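Cludutora Service Robotics Laboratory
Gallery: End Effector Comparison, Restroom Care Tasks

The Cludutora laboratory conducts comparative trials of robotic hands and grippers intended for use in building services. The pages in this gallery present work from the December session, which was devoted to restroom care. The session was directed by Ruth Goodall, with controller settings prepared by Reginald Greenberg.

Restrooms make considerable demands on manipulation hardware. Space is limited, many surfaces are curved and glossy, and the tools in common use were designed for the human hand. A complete plan for the session comprised 17 tasks, ranging from brush handling to work near the fittings at the side of the seat. Each task was specified in writing before the hardware was brought to the site, and the same wording was used for every end effector under comparison.

Two controllers were considered. The Erkudier controller limits contact force and yields when a tool meets resistance. The Asari controller follows a planned path more closely and is better suited to reaching a small target. Operators recorded their remarks on both, and these remarks are kept with the trial logs.

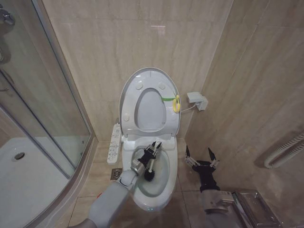

Brush handling with the left hand, seat lid raised. The right hand is open and empty.

Brush work is of particular interest to the laboratory. A long handle magnifies small errors at the wrist, and a grip that is adequate in open air may turn under load when the bristles press against porcelain. The assessment sheet therefore treats grip stability and bowl coverage as separate items – a hand may score well on one and poorly on the other.

Work at the side of the seat raises different questions. Clearance is narrow, and the approach must keep the linkage away from the control buttons. For tasks of this type, the wrist camera is assessed together with the gripper. A clear view of the fingertips during the final part of the approach is considered essential, and operators are asked to note any moment at which the target is hidden by the hardware itself.
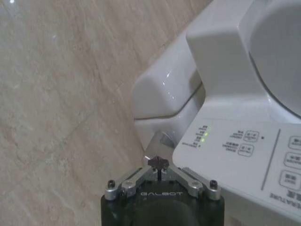 Why are hands and grippers compared on the same task list?
A shared list shows where each design is strong and where it requires assistance. Results from separate lists could not be placed side by side.

Trial logs for the session are held in the Hollis archive, where the laboratory now keeps 484 entries from this and earlier comparisons. Each entry gives the end effector, the controller, the task wording and the operator's remarks. Partner institutions may request access through the laboratory office – requests should state the task or hardware of interest.

Further galleries will be added as the remaining comparisons are reviewed.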